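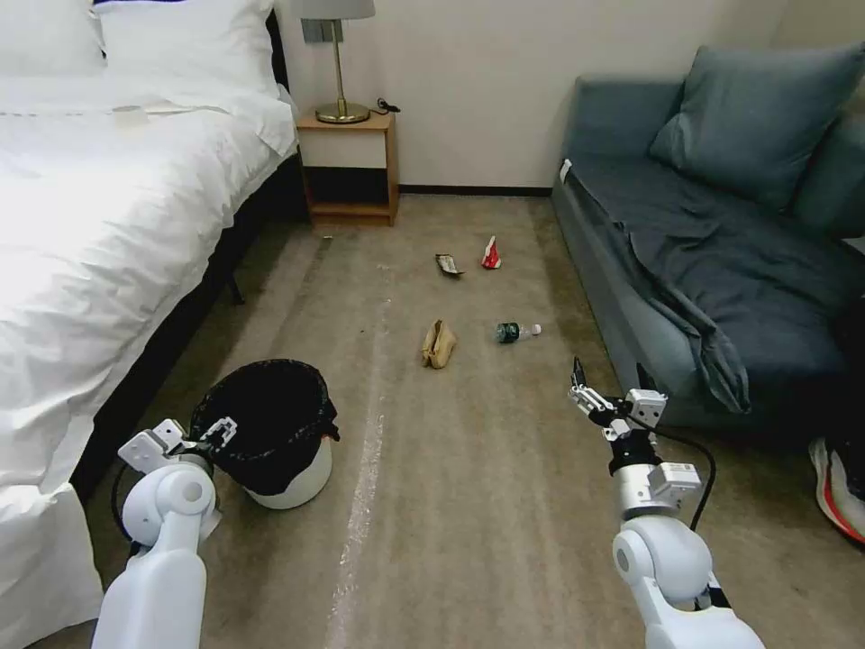
A bedroom with sofa at Pacheco House, Dondlow

Housekeeping Assistant (part-time, permanent)
Pacheco House, Dondlow
Job reference: 3077

Vundau runs serviced apartments and small guest houses for people working away from home. Most of our guests stay between a week and three months. They include hospital staff on short contracts, engineers and families who are between houses. We are looking for a housekeeping assistant to join the team at Pacheco House from February.

The job
You will clean and prepare apartments between guests and carry out the weekly service for those staying longer. You will report to the head housekeeper and work in a pair on changeover days. On other days you will mostly work alone, with a colleague elsewhere in the building.

Main duties
Stripping and making beds, including turning mattresses with a colleague
Cleaning bathrooms and kitchens to our written standard
Vacuuming, dusting and mopping floors
Checking lamps, sockets, taps and appliances and reporting faults the same day
Washing sofa throws and cushion covers when a guest leaves
Sorting linen for collection and putting away clean deliveries
Logging lost property
Restocking tea, coffee, toilet rolls and cleaning products

Rooms are booked in and signed off on Fondex, which runs on a work phone. We will show you how to use it. If you can send a text message you will manage.

Hours
Five shifts a week, 9.30am to 2.30pm, on a rota that includes alternate weekends. Rotas go out two weeks ahead. Extra hours are often available in summer but you do not have to take them. We do not use split shifts.

What we need from you
You should be able to work steadily to a checklist and leave a room as you would want to find it. The work is physical. There are two flights of stairs and no lift at Pacheco House, and linen bags are heavy when full. Please talk to us if you have a health condition and would like to know whether the duties could be adjusted.

Experience in a hotel, care home or school is useful. We have also taken on people whose only experience was keeping their own home, and several of them are still with us. You do not need to drive, although parking on Dondlow high street is limited and early buses are not frequent.

What we offer
Hourly pay above the National Living Wage, paid monthly
Paid breaks
28 days' holiday, pro rata, including bank holidays
Uniform and work shoes provided
Workplace pension
Discounted stays at any Vundau property after 7 months' service

Training
Your first five shifts are spent with an experienced member of the team. This covers safe use of cleaning products, lifting, and what to do if you find a guest unwell. All training is paid.

How to apply
Fill in the short form on our jobs page, quoting reference 3077, or collect a paper copy from reception at Pacheco House between 10am and 4pm. We do not need a CV. Interviews are held on site and include a walk round one of the apartments.

You will need to show proof of your right to work in the UK. We ask for two references, one of which can be a character reference. We may close this advert early if we receive enough applications.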